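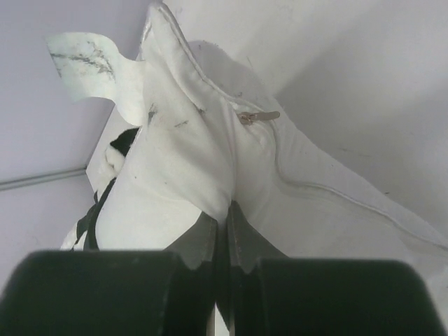
Two-arm cell on the bagging line: what happens to the staff?
Posted in Workplace and Automation by Amber Bainbridge

Our department at Hunby packs home textiles, including pillows and blankets in zippered covers. In January, management intends to assign part of the cloth handling to a pair of robot arms. At present, 23 employees perform this work by hand. I have been asked to prepare a written statement on changes to duties, training and pay grades, and would welcome guidance from sites that have completed a similar change.
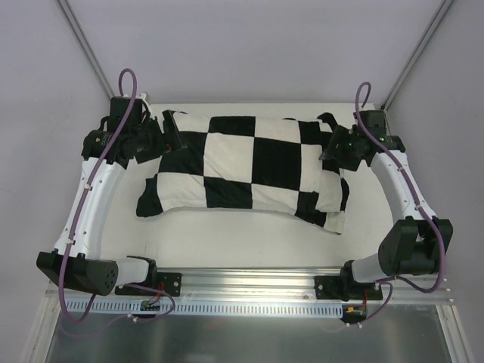
The notice given to employees states only that "roles will be adjusted." I would like to replace that sentence with something more exact.

Figueroa

At our site, no positions were removed in the first year, but the duties changed considerably. Each operator received 40 hours of paid training and now supervises 2 cells. The statement should name the person authorized to stop the arms. It should also specify who handles soft items that the grippers cannot present evenly.

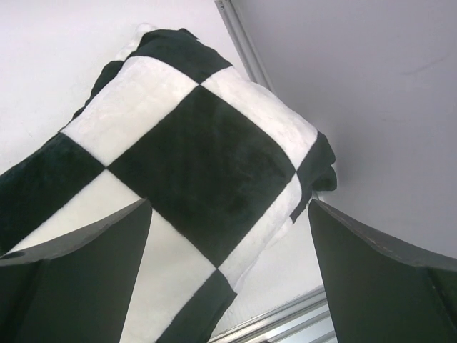 Checkered blanket at the grippers, black and cream squares.

Pay grades should be settled before the trial begins. We left the matter until afterward, and it remained in dispute for 10 months. Employees were performing inspection work at the packing rate throughout that period.

Fulthorpe

Ask the union. Ours had a form for it.

Rarnik

I agree with Figueroa regarding pay grades. I would add a provision on rotation.
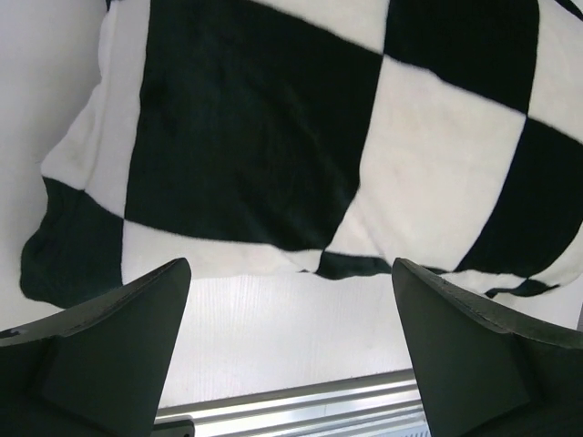
Watching a cell for a full shift is tiring in a different way from folding, and several of our employees requested a return to manual work for part of the day. The request was granted and is now written into the schedule. Please also record who cleans lint from the fingers and rails, as this task was assigned to no one in our first statement.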